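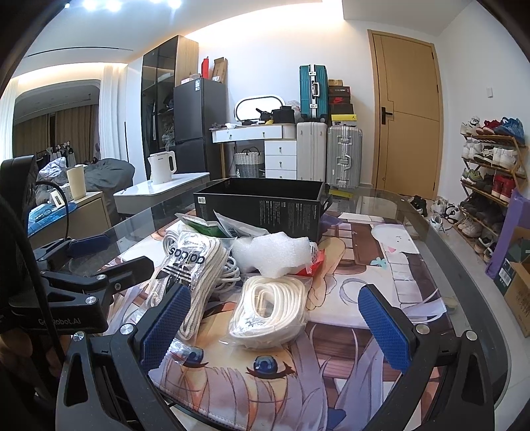
2 min read

Ticket: Rough idle and stalling after carb rebuild, Rewi coupe
Opened by: Clem Cosgrove
Handled by: Raelene Bolger, Jomus Classic Support
Status: Resolved

Clem, 8:15 a.m.
Hi all! I finally have my Rewi running after a winter in the garage, and it sounds wonderful above 1000 rpm. Below that it hunts, coughs and dies at every stop sign. I rebuilt the carb in March with the Lokport kit, part 429. New plugs, new points, fresh gas. I'd love to have it sorted before the spring tour!

Raelene, 9:40 a.m.
What a great car to be working on, Clem! Please try these with the engine fully warm:
1. Turn the idle mixture screw in until it seats lightly, then back it out two turns.
2. Spray a little carb cleaner around the base gasket and listen for the idle to change.
3. Pull the vacuum line to the distributor, plug it, and tell me what happens.

Clem, 12:05 p.m.
Step 1 helped a bit. Step 2, no change at all. Step 3 – wow! With the line plugged it idled on its own for the first time this year. I let it sit there ticking over just to enjoy it.

Raelene, 12:30 p.m.
Love it! That points to the vacuum advance, most likely a torn diaphragm. Suck on the hose with the cap off and watch the breaker plate. It should move and stay put while you hold the vacuum.

Clem, 1:10 p.m.
Plate doesn't budge, and I can hear air hissing through the can. Ordered a Mutent replacement, which they say ships within 48 hours.

Clem, update, 5:50 p.m.
New can is in, timing reset, idle mixture set again from scratch. It pulls cleanly up to 4000 rpm and settles right back down when I lift. Took it to the hardware store and back and hit every red light (happily!). Thank you so much, Raelene.

Raelene, 6:05 p.m.
Fantastic news! Check the points gap again after your first long drive, as new ones close up a little while the rubbing block beds in. Closing this one – have a great tour.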